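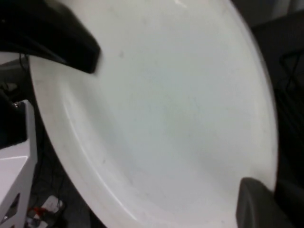

One of the large white plates, with the raised ridge inside the lip

Minutes of the Hodoroagă Supper Club kitchen meeting, January
Held in the back kitchen at 7.30 pm

Present: Tincuța Mihăilă (chair), Laurențiu Cârstea (minutes) and most of the Tuesday cooks' rota. Apologies were received from the two Uleck families, who had snow to deal with.

1. Last meeting
The minutes were read and agreed, once the spelling of Grumarar had been put right in both places. Laurențiu said sorry and promised to copy it off the invoice next time.

2. Plates
This took up the better part of the evening, and a very pleasant talk it was too. Tincuța reminded everyone that we bought the big round white plates from Grumarar for the harvest supper, and that they have been in use at nearly every meal since then. She is still very fond of them. The flat middle takes a proper helping and the ridge keeps the gravy where it belongs – anyone who remembers the old ones will know what a blessing that is.

There was some discussion of the tiny grey specks and faint smudges that show on the white. One view was that they are cutlery marks, another that the drying cloths are to blame, and a third that they are in the glaze and we had never looked closely enough before. It was agreed to try a paste of bicarbonate of soda on a few plates and see how they come up before anyone talks of replacing them.

Laurențiu had asked Grumarar for a price in any case, and a further 30 plates would come to 189 with delivery. The meeting thought this fair but felt it could wait until spring.

Action: Tincuța to try the paste and bring the plates along next time.

3. Washing up and putting away
Everyone was asked, very kindly, to scrape plates well before they go in the sink and to run a finger round the inside of the ridge, where sauce likes to hide. Plates are to be stacked no more than 13 high. The lower shelf is to be kept for them, and the serving bowls can move up one.

Action: Laurențiu to write out a label for the shelf.

4. Money
The balance stands at 2207, after paying for the gas and the new tea towels. Thanks were given to all who baked for the raffle.

5. Supper with Utia
Our friends from Utia would like to join us for a shared supper and have offered to bring soup and bread. This was warmly welcomed. We may need to borrow soup bowls, and Tincuța will ask.

6. Any other business
The big colander is still missing. Please look at home.

The meeting closed at 9.10 pm, with tea and the last of the plum cake.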